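Brutwood Countertops: Frequently Asked Questions

How long does an order take?
Most tops ship 15 business days after we approve your template. Orders placed in December take longer, as the shop closes for the last week of the month.

Do you charge for a sample?
Samples are free for up to three colors. Returns are not needed.

Can I cancel?
Yes, until the slab is cut. After that the deposit of $619 is kept.

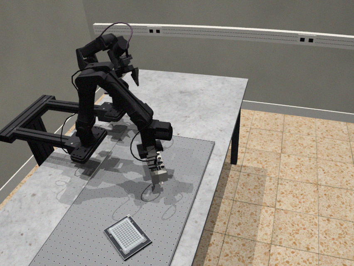 Care and Cleaning

Which cleaner should I use?
Dish soap and warm water. Do not use bleach, vinegar or scouring powder on Skemance or Nivurel tops. Wipe up coffee, wine and lemon juice the same day.

Will veins and specks match my sample?
No. Gray veining varies from slab to slab, and small brown specks are normal in the lighter colors. They are not counted as defects.

Does it need sealing?
Nivurel does not. Skemance should be sealed once a year. Let the sealer dry for 30 minutes before you buff it.

Can I put a hot pan on it?
Use a trivet. Heat marks are not covered by the warranty.

Who repairs chips?
D'Amico handles all repairs for us. Send them your order number and the size of the chip.

Updated August 3, 2022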